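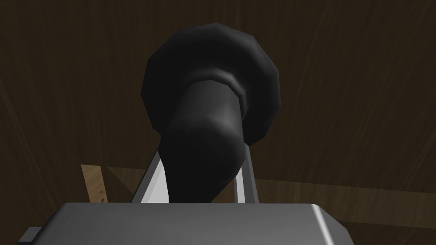
Is the Clorkex starter gripper kit worth it if I mostly want the simulator?

Posted by Glenys Parri
February 25, 2024

I teach an evening robotics class for adults, most of whom signed up because pottery was full. We have a budget for one new thing this year and I've been looking at the Clorkex kit: two-finger parallel gripper, controller, cable set, and a license for their simulator, which they call Lomurum. Prodau sells the same hardware without the simulator for quite a bit less, in a box of a different color.

I have the trial version of Lomurum running at home. Importing my own parts is easy enough. Where I come unstuck is grasping anything that isn't a brick. My test part is a black funnel sort of thing with a wide flared top and a narrow neck. The fingers close on the neck, everything looks fine, and then when I raise the arm the part either creeps downward or spins slowly like a cake in a diner window. The flared top also looks like it was cut out with garden shears, flat facets all the way around the edge, even though the original model is smooth.

So, two things. Is the slipping me or the software? And does the paid version fix enough of this to justify the price, or should I buy the Prodau box and let the class drop real objects on a real floor?

I've already been through the manual. The chapter on friction is a page long and half of it is a safety warning.

Llinos Morris

Mostly the software's defaults, with a little bit of you.

Lomurum makes a simplified collision shape when you import a part, and the default setting is coarse. That explains both of your complaints. Flat metal-looking fingers meeting a neck made of a few flat facets will touch it along a line or at a corner, and the part turns about that line as soon as gravity gets a vote. Go to the part's properties, find Contact Shape, and change it from Auto to Fine. Then re-import the part. Changing the setting without re-importing does nothing at all, and the program will not mention this.

The faceted look is a separate setting, of course. Display Detail is under View, and it only changes what you see. I spent a happy afternoon turning it all the way up and wondering why my grasps weren't any better.

After that:

Check the friction value on the fingers as well as on the part. The trial uses whichever of the two is lower, so a grippy part in slick fingers is still slick.

Lower the closing speed before you raise the force. I run up to 100 percent force in the simulator with no trouble, but the real gripper in the kit gets noisy up there and I wouldn't want a class copying it.

If your part tapers, grip it where the neck is closest to straight. On a taper the fingers are more or less squeezing it out like a watermelon seed, and no setting will talk them out of it.

As for the money, the trial and the paid version use the same physics. What you pay for is saved scenes, the scripting panel, and seats for more than one person. For a class I'd say the saved scenes are worth having. With the trial you rebuild your table, your part and your lighting each time you open it, and six people doing that at once will use up most of an evening.

I've had the Clorkex hardware since October. The gripper is decent. The cable is too short, and the replacement finger pads cost more than they should. I'd still buy it again for the simulator – but I'd buy a longer cable on the same day.

El Ouafi

get the prodau one. simulators are for people who are afraid of breaking things. you can hot glue sandpaper on the fingers, works great

Glenys Parri

Thanks, Llinos. Fine plus the re-import cured the spinning. The creeping I got rid of by slowing the close and moving the grip higher up the neck, so evidently I was also squeezing a watermelon seed.

I've asked Clorkex for a class quote. They replied with a brochure, and then with the same brochure. El Ouafi, I have ordered the sandpaper as a fallback.

Llinos Morris

Ask them for the education price by name. It isn't on the site, and the brochure person doesn't seem to know about it either. If they offer you the two-year license, check that it covers updates – mine didn't, and the scripting panel has moved on without me.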